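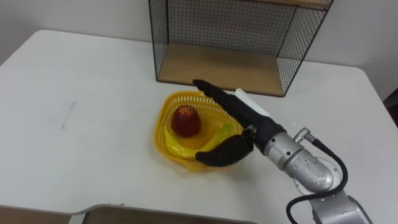
Fruit, basket, shelf: the everyday furniture of a Liltesix trial.

My grandmother kept her fruit on top of the refrigerator, in a basket so limp with age that you had to know how to pick it up. Pinch the rim in the wrong place and it folded, and then there were plums on the kitchen floor and a good deal of shouting. I hadn't thought about that basket in years, and then I spent two days with the Aliyu group at their lab in Brunwood, where a good part of the conversation was about exactly this – where do you put your fingers on a thing that gives?

It is a bigger question than it sounds. Robots have been lifting hard, square things for a long time, and doing it very well. Most of what sits around in a home is neither hard nor square, and a good deal of it has something else inside that is free to roll. A thin plastic basket bends where you push it. The fruit shifts, the weight shifts with it, and a plan that was perfectly sensible a second ago is now a plan for some other basket.

The method the group has been working on is called Liltesix, and the idea at the heart of it is pleasantly easy to explain over lunch. Most systems of this kind learn from a person's example. Somebody guides the robot through a job, the robot's cameras and joints record everything, and a program learns to produce similar motions when it sees similar things. Liltesix does all that too, but it adds a second habit. At every step the program also guesses what its own hand ought to look like a moment later, and what the object next to it ought to look like. When the guess and the camera disagree by too much, it slows down and plans again from where it is, so a rim that has bent more than expected is treated as news.

The group collected 700 guided examples for the basket work, all with a basket, some fruit and a shelf to put things on. Then they let the robot try the job alone, 200 times with Liltesix and 200 times with the same program minus the guessing. The plain version failed three times as often. I asked whether that was a lot, and was told, very kindly, that it was enough to write up and too little to brag about.
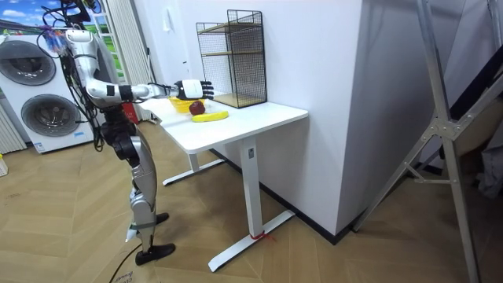
Page last changed: November 21, 2019

What struck me in person was how homey it all is. There's a white desk against the wall, a mesh shelf with wooden boards, a washer and dryer stacked behind the robot, and wood-look planks on the floor like the ones in my sister's apartment. The robot is silver and white and stands on two legs, with a great spray of cables coming out of the top, and it reaches across the desk with one long arm and black fingers. I found myself wanting to offer it a chair.

A day here is mostly resetting. Apple back, banana back, basket back, a word to the person at the keyboard, and off we go again. It's slow work, and I'll admit my attention wandered to the sandwiches more than once, but there is something lovely about seeing a hand come in toward a basket and wondering, along with everyone else, what it will make of it.

The limits are real, and the group is open about them. The method has only been tried with 4 kinds of container, and the stiffest of those hardly needed the help. Slowing down costs time – a typical attempt runs six seconds longer than it does with the plain version. Poor light makes the guesses worse, and a hand that hides too much of the basket from the camera leaves the program with very little to check. A sister lab in Ukley plans to repeat the tests in December with its own shelf and its own fruit, and I'm curious to see how the method travels.

I drove home and went looking for my grandmother's basket. My mother has it now. She keeps clothespins in it, and she picks it up from underneath, with both hands.

Reader comments

pattycake_quilts: We had that same limp basket! Ours was for onions. Lovely piece, and I'd gladly read more about how the hand itself works.

mesa_dad: Three times as often sounds great, but three times what? Would have liked the raw failure numbers for both.

oldtoolmaker: Interesting that it slows down when surprised. I trained apprentices for years and that was the hardest thing to teach them.

Contact the magazine | Copyright 2019, all rights reserved | Back to top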